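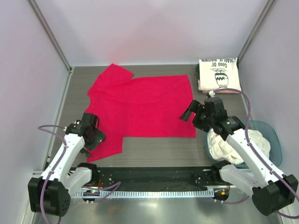
Red shirt bled all over a load of whites, how do I save them?

So I did the classic thing. New red cotton T-shirt went in with a full load of whites, warm cycle, and everything came out pink. We're talking pillowcases, two bath towels, a bunch of socks and a white button-up I paid way too much for at a shop in Dendstead back in December. I noticed before anything went in the dryer, so it's all sitting damp in the bathtub right now while I panic.

I've already run the whole lot through a second wash with regular detergent and it got maybe a little lighter? Hard to tell under my bathroom light. The towels are the worst. The button-up is 60 percent cotton and the rest is polyester, and the label says no chlorine bleach, so I'm scared to touch it. Is there anything gentler that works, or is this my life now? Also, is the red shirt going to keep doing this forever? I like that shirt!

posted by brendden_laundryless, 2021-01-16

pegandline
Don't put any of it in the dryer and you've got a good shot. Heat makes it a lot harder to get the dye back out, so keeping it damp was the right move.

What you want is oxygen bleach, the powdered kind with sodium percarbonate in it. It's a different thing from chlorine bleach and it's okay on most cotton and poly blends, but check the label on your button-up for a triangle with an X through it. That means no bleach of any type. If the triangle is empty or has two slanted lines inside, you can go ahead.

I do mine in the tub. Dissolve the powder in hot water first (follow the amount on the package, they vary), top up with cooler water until it's as warm as the labels allow, then push everything under and leave it at least 4 hours. Overnight is better. Swish it when you walk past. If the water goes pink, great, dump it and mix a fresh batch, because the powder quits working after several hours anyway. Then wash like normal and look at it in daylight before you decide anything – bathroom bulbs lie.

I had a set of sheets go the color of bubble gum once and it took three soaks. The towels will probably be your slow ones too, all those loops hang on to dye. If you have wool or silk in there, pull it out, this stuff is bad for both.

For the red shirt, wash it by itself in cold a few times, inside out. Most of the loose dye goes in the first handful of washes. To test it, wet a spot on the hem and press a white paper towel on it hard. If you get color, it's still going in alone.

tubsoaker198
Vinegar. My mom always used vinegar

marlow_st_laundry
Vinegar won't do much once the dye has moved over, sorry. Same with salt in the wash, people swear it "sets" the red but with modern dyes it really doesn't.

Pretty much agree with the long reply. The other option is a color remover (look in the fabric dye section, not with the detergents). It's stronger and it'll pull the pink out of 100 percent cotton fast, but it smells awful, so open a window, and never mix it with any kind of bleach. It can also take out color you wanted to keep, so no stripes or printed socks. I'd save it for the towels if soaking doesn't get you there.

Color catcher sheets are fine for next time. They grab some loose dye in the water but I wouldn't trust one with a brand new red anything.

And check the thread on the button-up afterward. Polyester stitching doesn't pick up dye the way cotton does, so you can end up with a slightly pink shirt and bright white seams. Kind of a look, I guess.

Related items
Are towels supposed to shed this much lint?
Deodorant marks on black shirts
Tamihana washer stops before the final spin
Can I use oxygen bleach in a front loader?
Drodetti drying rack, replacement feet
Musty smell after line drying indoors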